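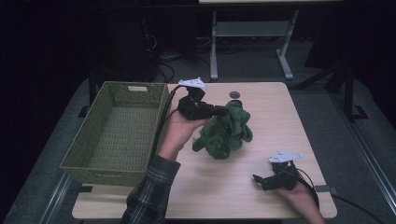
Figure 1. Paired Ateva hand-held grippers at the collection table, with basket and green plush item.

Ateva gripper kit evaluation — progress report, December

Scope. Tinside was funded to assess whether the Ateva two-gripper kit can be used to record tabletop pick-and-place demonstrations without a robot arm on site. Work in this period covered setup, operator training and the first block of recordings. Ersoy supplied the table layout and the task list.

Status. The kit was installed at 4 stations. All are in service. Recording to date stands at 1,660 episodes, of which 393 use soft items and a basket as the target. The remainder use rigid items and will be reported separately.

Findings so far

Setup: An operator new to the kit needed 11 minutes to connect both grippers and complete the calibration routine. The printed guide omits one step (pairing left and right units in the software) and we have asked Ateva to correct it.

Cabling: Each gripper is wired. Cable drag is the main complaint from operators, mostly on the left hand when reaching across the basket. A longer cable did not help — it caught on the table edge more often.

Soft items: Plush items deform under the jaws, and the width reading then understates the size of the object. We log the reading as is and mark these episodes for review.

Mounts: The white plastic mounts on top of the grippers are checked at the start of each shift. Two have been replaced.

Open items. Export to the Kisow format drops the timestamp on the right-hand channel. A fix has been promised by Ateva but no release has been received.

Next period. Repeat the soft-item block with a second basket position, test the corrected export, and submit the cost comparison. No change to the budget is requested.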